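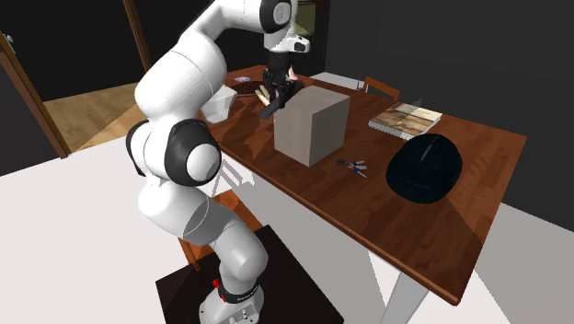

White arm with black joints, gripper down over the table.

Notes on the Bomudcombe terraces, August

I spent the afternoon going back over the burial ages for the two upper terraces at Bomudcombe. The method uses a pair of isotopes, aluminum-26 and beryllium-10, which build up in quartz while it sits near the surface. Once the gravel is buried deeply enough, production nearly stops and the aluminum decays faster than the beryllium. The ratio gives the time since burial.

Sample 1638 is still the problem. Its ratio is too high for its position, meaning it looks younger than the gravel above it. Custódio Peixoto thinks the pit was too shallow and that the quartz kept gaining nuclides after burial. Quentin Marchal prefers a later channel cutting in from the side and refilling. I went through the field log again and the sample came from 75 cm below the terrace top, so I lean toward Custódio. Muons reach much deeper than that, and even neutrons are not fully stopped.

The fix is a depth profile. If the concentrations fall off smoothly toward a constant value, the terrace has been stable and I can model the gain after burial. If there is a step, Quentin is right and the lower unit needs to be mapped again.

I also reran the blanks. They are low and did not change anything.

Next up is etching the remaining quartz from the Coltar section, which has more feldspar in it than I would like.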